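Notebook, town population and flood work
November, started 8:40 in the morning

Continuing from the last entry. The question is still the same: how many people live in Bamero now, and which number do we put in the gazetteer page. Satish Kotian wants one number. I have three, and they do not agree, so today I tried to understand why.

The first number is from the old county list. It counts Bamero and Rusard together, as if they were one village, and I think that is a leftover from the time when both had the same post office. The second number is from the census place boundary, which cuts Bamero at the canal. The third is the water company list, which counts connections and not persons. None of them is wrong in its own way, but they measure different things and they should not stand in one table without a note.

I walked the boundary on the big map sheet with a pencil. The line goes along the canal, then follows the shell road for a short piece, then jumps north to the old school land. There are 17 houses on the far side of the canal which everybody in Bamero calls Bamero, and the boundary leaves them out. On the parish tax sheet they are under Pillay. I asked Brittany Charbonneau on the phone about this and she told me the people there vote in Bamero and get their mail in Pillay. I wrote this down on the map margin so it does not get lost again.

To do: ask for the older boundary sheet, the one before the line was moved. Brittany thinks it is in the flat drawers, under the drainage plans.
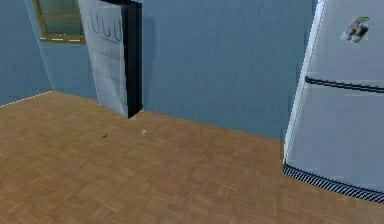 Room corner with window, simulated view.

10:15. Went through the housing cards after the second storm. The cards are in better condition than I feared, but the handwriting is difficult for me. One person writes the number 1 and the number 7 nearly the same. I compared with the street list and corrected six cards. The corrections are in red, with my initials, and the original number is left readable under it. Please do the same if you continue this box.

What I see so far from the cards:
Shell road, east side: most lots have a house again, raised on posts.
Shell road, west side: many lots are marked "slab only" and have no later card.
Canal street: mixed. Some cards say "trailer", and then nothing more.
Old school land: 36 lots drawn on the plan, but I find cards only for 15 of them. I do not know if the others were never built or if the cards are missing. This is important and I should not guess.

The word "vacant" is used in two meanings. On the early cards it means the house stands but no one sleeps there. On the later cards it means the lot has no house at all. If we add them together we get a nonsense figure. I suggest two columns, "empty house" and "empty lot", and for the cards where it is not clear, a question mark.

Lunch. Afterwards I telephoned the clerk at Rusard. She was friendly and she said that the fire district there made its own count, house by house, because they needed it for the insurance rating. She will look for it. If it exists it is the best source we have for the north part, since the people who made it knew every door.

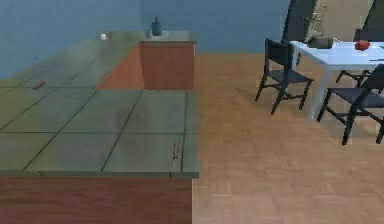
2:30. Back to the text for the page. The draft says that Bamero "was nearly abandoned" after the storm. I do not like this sentence. The cards show that a good part of the families came back within the time the cards cover, only not always to the same lot. Several moved from the low side of the shell road up to the ridge. I changed it to "lost a large part of its housing" and put a mark for Satish to check. He wrote the first version and may have a source I have not seen.

Also the draft says the town is the seat. It was the seat for a time only, and the court sat in Keveo when the building had water in it. The draft mixes the court with the seat. I do not know if the seat was moved on paper or if only the judge moved. Must look in the minutes.

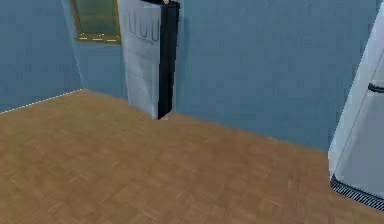
The name question is also open. On two maps the place is written Bamero Landing, and on the church register it is only "the Landing". I would keep Bamero as the heading and give the other forms in the first paragraph, with the map named for each one.

4:50. Satish came by and read the two column idea. He agrees, but he wants the question mark cards listed separately at the end, by lot number, so that somebody local can go over them. This is more work but I think he is right. I started the list and stopped at Canal street.

Open for next time:
- older boundary sheet (Brittany)
- fire district count from Rusard, call again if no answer
- minutes about the court in Keveo
- missing cards for the old school land
- the 17 houses: ask Pillay how they count them

The box is on the lower shelf, with the paper strip where I stopped.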